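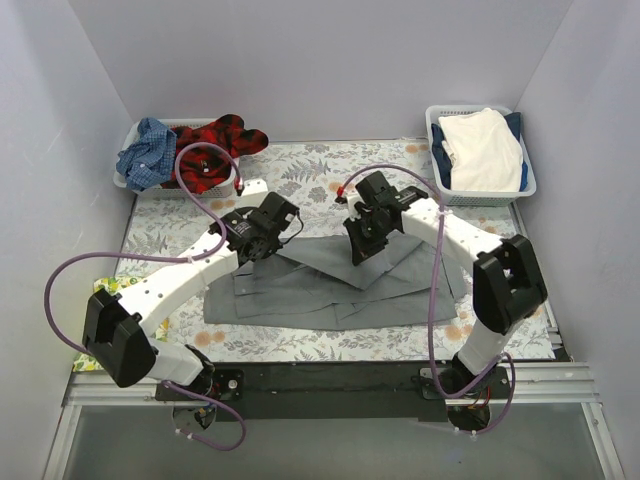 Graues Kleidungsstück auf dem Falttisch mit geblümter Auflage, dahinter die Wäschekörbe.

Häufige Fragen zum Wäschefalten und zur Tischauflage Flisten
Stand: 14. Juli

Allgemeines

Für welche Tische ist die Auflage Flisten vorgesehen?
Flisten ist eine textile Auflage für ebene, feste Tischflächen. Auf Glasplatten und lackierten Flächen ist eine rutschhemmende Zwischenlage erforderlich. Auf Tischen mit Mittelfuge kann sich die Fuge durch den Stoff abzeichnen; für das Falten glatter Hemdenstoffe sind solche Tische weniger geeignet.

Welches Flächengewicht hat der Stoff?
400 g/m². Die Angabe gilt für beide Längen und für alle Dessins.

Welche Dessins sind lieferbar?
Lieferbar sind das Blütendessin Mazza und das einfarbige Dessin Ciler. Mazza hat einen weißen Grund mit Farnwedeln und Blattzweigen in Grau, konturierten Blüten und vereinzelten Blüten in hellem Orangebraun. Ciler ist durchgehend naturweiß. Das Streifendessin wurde im Juni aus dem Sortiment genommen, Restbestände sind nicht mehr vorhanden.

Stört das Muster beim Falten?
Bei einfarbigen Textilien in der Regel nicht. Graue und dunkle Stücke heben sich vom weißen Grund ab, Kanten und überstehende Lagen bleiben gut erkennbar. Für weiße Wäsche ist keines der beiden Dessins ideal. Bei größeren Mengen weißer Bettwäsche empfiehlt sich ein dunkles Zwischentuch.

Vorbereitung

Wie wird die Auflage gespannt?
Auflage mittig auflegen, zuerst die Längsseiten nach unten ziehen, danach die Schmalseiten. Klammern an den Längsseiten paarweise gegenüberliegend setzen. Der Stoff soll flach liegen, aber nicht unter Zug stehen, sonst verzieht sich das Dessin und die Kante wellt sich.

Wo stehen die Wäschekörbe am besten?
Hinter der Arbeitsfläche, je einer links und rechts. Die vordere Tischkante bleibt dadurch frei, und breite Stücke lassen sich in voller Ausdehnung auslegen. Wer nur einen Korb verwendet, stellt ihn auf die Seite der schwächeren Hand.

Muss die Wäsche vollständig trocken sein?
Ja. Restfeuchte in Bündchen, Taschenbeuteln und Kapuzennähten führt im gefalteten Zustand zu Geruchsbildung. Bei dicken Strickwaren die Innenseite der Achselnaht prüfen, dort trocknet das Material zuletzt.

Falten

Welches Faltmaß ist für Oberteile sinnvoll?
Das Maß richtet sich nach dem Fachboden. Breite des Bodens durch die gewünschte Stapelzahl teilen, davon 2 cm als Luft abziehen. Das Ergebnis ist die Breite des fertigen Pakets. Eine Schablone aus fester Pappe in diesem Maß erspart das wiederholte Nachmessen.

In welcher Reihenfolge wird ein langärmliges Oberteil gefaltet?
1. Mit der Vorderseite nach unten auslegen und vom Kragen zum Saum glattstreichen.
2. Eine Seite bis zur Linie der Schablone einschlagen.
3. Den Ärmel parallel zur Seitenkante nach unten legen.
4. Die zweite Seite ebenso einschlagen.
5. Vom Saum her ein- oder zweimal nach oben falten.
6. Wenden.

Warum bildet sich beim Zusammenlegen ein spitzer Zipfel?
Meist liegt die Faltlinie nicht parallel zur Seitennaht. Die obere Lage dreht sich dann und läuft schräg aus. Die Lage vollständig öffnen, an beiden Enden der Faltlinie fassen und erneut umlegen. Nachziehen an der Spitze allein verschiebt die unteren Lagen.

Die Lagen liegen in langen Bändern mit Falten und ungleichen Kanten. Ist das ein Fehler?
Als Zwischenzustand nicht. Weiche Stoffe lassen sich selten in einem Zug kantengenau legen. Vor dem nächsten Umschlag jede Lage von der Mitte nach außen streichen und die Kanten einzeln angleichen. Abweichungen, die in der ersten Lage verbleiben, vergrößern sich mit jedem weiteren Umschlag.

Was tun bei Stücken, die breiter sind als der Tisch?
Vor dem Auflegen in der Längsrichtung halbieren. Überhängende Enden ziehen den Stoff durch ihr Eigengewicht über die Kante. Bei Spannbettlaken zuerst die Ecken ineinanderstecken.

Pflege und Zubehör

Wie wird die Auflage gewaschen?
Bei 40 °C im Normalprogramm, ohne Weichspüler. Weichspüler setzt die Haftung der Oberfläche herab, glatte Stoffe rutschen danach beim Falten. Nicht im Trockner trocknen. Leicht feucht von links bügeln.

Wie lange hält die Auflage?
Der Stoff ist auf 2.000 Scheuertouren geprüft, gemessen an der Kante, also an der am stärksten beanspruchten Stelle. Bei täglicher Nutzung zeigt sich Abrieb zuerst entlang der vorderen Tischkante. Die Auflage kann gedreht werden, die Längsseiten sind baugleich.

Darf auf der Auflage gebügelt werden?
Nein. Flisten hat keine Dämmlage, Hitze und Dampf gelangen auf die Tischplatte. Zum Bügeln ist die Unterlage Stisholm vorgesehen. Sie wird lose aufgelegt und nach dem Abkühlen wieder entfernt.

Gibt es die Klammern einzeln?
Ja, unter der Ersatzteilnummer 201, im Beutel zu vier Stück. Sie passen auf Plattenstärken von 18 bis 35 mm. Für dünnere Platten liegt jedem Beutel ein Ausgleichsstreifen bei.

Kann die Auflage gekürzt werden?
Ja, an den Schmalseiten. Nach dem Schnitt die Kante doppelt umschlagen und absteppen. Zugeschnittene Ware ist vom Umtausch ausgeschlossen, die Gewährleistung auf Materialfehler bleibt bestehen.

Wo finde ich die Angaben zu meinem Modell?
Auf dem eingenähten Etikett an der Unterseite. Aufgeführt sind Dessin, Länge und Fertigungslos. Bei Rückfragen bitte immer das Fertigungslos angeben; Farbabweichungen zwischen den Losen sind möglich und werden nur innerhalb desselben Loses geprüft.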